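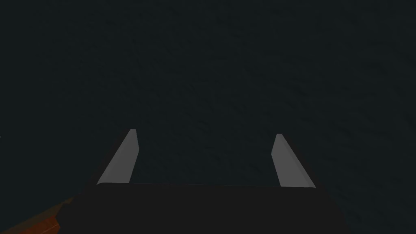 The false grip fault in Vuvgate: your questions answered
Last updated Jan 28, 2018

Thank you to everyone who has written in over the past few weeks. We've had a lot of letters on the same few points, so we have gathered the answers in one place, and we hope they save you a bit of worry. If yours is missing, do write to the help desk and we'll add it.

What went wrong?
In version 14 of Vuvgate, the Droltari gripper could tell the simulator it was holding something when its fingers had closed on thin air. The arm would then lift, travel across and "put down" its load quite happily, and the run would be marked as a success. The object, meanwhile, was still lying where it had started.

How often did it happen?
More often than we would like. We ran the standard picture-sorting task 1000 times on our own machines here at Huvelard, and 377 of those runs recorded a hold that never took place. Your own figure may be quite different, as it depends a great deal on what you ask the arm to pick up.

Which objects are affected?

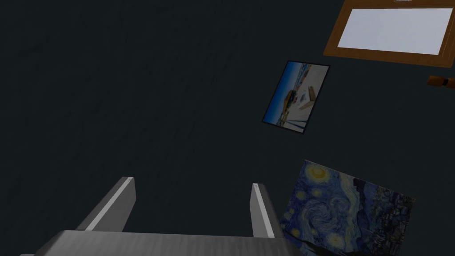
Flat and thin things are by far the worst. The old check looked at how far the fingers had travelled and assumed that anything nearly closed must be gripping something slim, so a missed sheet and a held sheet gave very nearly the same reading. An unframed print like the Starry Night one beside the right finger is just the sort of object that caught it out, whereas the big wooden frame further up has enough thickness to keep the fingers properly apart when it is gripped by the edge. Small thin-framed photographs fall somewhere between the two, and we'd suggest you treat them as affected until you have checked.

Was anybody hurt, or anything broken?
No, not that we have heard. The fault showed itself in simulation, and we have had no report of damage on a real arm. We do still ask you to take it seriously. If you trained a controller on version 14 and mean to move it to real equipment, please hold off until you've been through the steps below - a controller that believes it has a firm hold may swing quickly, and it may carry on when it ought to stop.

Who found it?
Hrvoje Perić, at Tomić, who was puzzled that his success scores had gone up after he made the task harder. He sent us his logs along with a very patient letter, and we are grateful for both.

What should I do now?
Install the update from your account page, then restart the simulator fully (closing the window isn't enough, I'm afraid, as the old check stays loaded in the background). After that, run your saved tasks again with the "confirm hold" setting switched on. Any run where the object's height didn't change after the lift will be flagged in the results table.

Can I keep my old results?
You can keep the recordings, which are sound. The success marks are the part to throw away. If you saved object positions, the update can work out the marks afresh for you, though it is slow on long sessions and you may prefer to leave it going overnight.

Does the new check slow things down?
A little. The arm now pauses for 2 seconds of simulated time after lifting, and compares the force on both fingers before it moves off. You can shorten the pause in the settings, but please don't turn it off for flat objects.

Will there be another fix?
Yes, in February. It deals with a smaller problem we came across while looking into this one, where a sheet gripped by one corner slips out during a turn and the hold isn't cancelled straight away. Until then, keep the turning speed on "gentle" for prints and loose paper.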